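Filed under: Neighborhood News, Food & Drink

Last updated: September

The Titton bakery on Gornov Street will stop baking its sandwich loaf at the end of the month. The shop says the oven used for pan bread needs a rebuild it can't pay for this year. Rolls, rye and the seeded rounds will continue as before.

Titton has sold the sandwich loaf since 2000, mostly whole wheat and white. Sales were around 300 loaves a week at the best point and are closer to 100 now. Standing orders already paid for will be filled or refunded at the counter. The Lubis grocery will carry a loaf from Horamer Mills in its place — same size, slightly higher price.
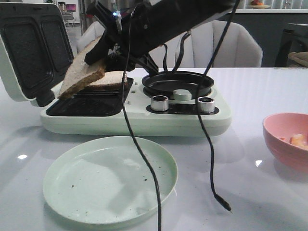
One customer at the counter last week said that she would buy six and freeze them, and asked whether the shop would slice them first. It will, until closing on the last day.

Frozen sliced bread keeps well for two to three months. Wrap it twice and press the air out of the bag. Slices can go from the freezer to a toaster or a sandwich press without thawing — allow an extra minute or so.
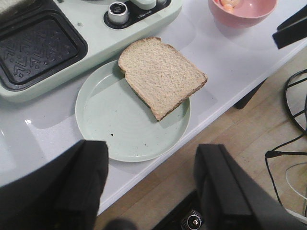 Sliced sandwich bread on a green plate.

Orders for the final week close at 4 p.m. the day before pickup.

Comments (3)

rye_only: Sorry to see it go. The rolls are still the best in town.

Maple St.: Does the Horamer loaf have sugar in it?

dkp: Maple St., a little. It's on the label.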